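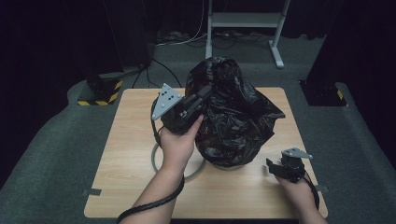
Black bag on the table top, gathered up, with the loose part spread out to the right.

From: Jinlong Jia
To: bin-liners list
Date: October 6, 2018
Subject: Re: Fitting large liners, slack and trapped air

On the question of slack, my measurements differ from yours, so I give them below with your text left in where I answer it.

> We changed from the Kelton liners to the Winer ones in May and
> have had trouble with them ever since. The mouth is wider and the
> film is thinner. When the liner is pushed down into the bin it
> balloons, and the bottom of it never gets to the bottom of the bin.
> After a day's use the top slips in on one side.

The ballooning is trapped air and has little to do with the make. A closed-sided bin has nowhere to let the air out once the liner seals against the rim. Fold the rim over on one side only, push the base of the liner down with a flat hand, then fold over the other side. If the bin is your own and not on hire, a small hole drilled in the wall just under the rim does the same job permanently. I have drilled all of ours. The hole should be deburred on the inside or it will cut the film.

The slipping is a separate fault. A liner stays up by tension at the rim, and a liner with a mouth much wider than the bin has none until the slack is taken out.

> I measured the Winer liner flat at 1000 mm across the mouth. The
> Kelton one was narrower but I have none left to measure. Is there a
> rule for how wide the liner should be?

Lay the liner flat and measure across the mouth. Double that figure is the distance round the mouth when open. Yours gives 2000 mm. Now put a tape round the outside of the bin rim. The liner should exceed the rim by 100 mm or so on a stiff film and by less on a thin one. Anything beyond that must be knotted or twisted out. I would not trust the printed size on the carton, as it sometimes refers to the opened gusset and sometimes does not.

To take out slack, pull the surplus together at one point outside the rim, twist it twice and tuck the twist back under the folded edge. A knot holds better but tears when the bag is lifted out, and it has to be cut off if the full mouth is wanted for tying.

> My colleague opens the liner fully on the table first, then gathers
> it up and puts it over the bin. I shake mine open over the bin. Hers
> takes longer. Is there any point in it?

Some. Thin film sticks to itself along the fold lines, and shaking opens the mouth but often leaves the base closed. On a table the base can be opened by hand and any split seam found before there is anything in the bag. The order I use is:

Unfold the liner flat, seam end away from you.
Rub the mouth between finger and thumb until the two layers part.
Open the seam end from inside with one hand.
Gather the whole bag down to the seam in loose folds, as one would a stocking.
Set the gathered bag in the bin and pull the mouth up and over.

The gathering is the part usually left out. A bag that has been gathered goes to the bottom of the bin first and is drawn up from there, so there is much less air to get rid of. It looks a mess on the table and that does not matter. A table with a rough edge does matter – run a hand along it first.

> Last thing. Would you go for the Ruangrit ones instead? They are
> sold in rolls of 28 and the Winer ones are loose in the box.

I have used both. The rolls are easier to store and the perforations are clean, but the film on mine had taken a set from being rolled tight and the layers were harder to part. One roll had 29 on it, for what that is worth. I would finish the box you have before changing again, and try the twist on it. If you do change, measure one liner before ordering the rest.

I have no experience of the Wovetti rim bands mentioned earlier in the thread. A plain elastic band of the right length has been enough here on the round bins. On the square ones it rides up at the corners and I have gone back to the twist.

Could whoever has the older Kelton cartons post the flat width across the mouth? I should like to add it to my table, which at present has a gap there.

Jinlong Jia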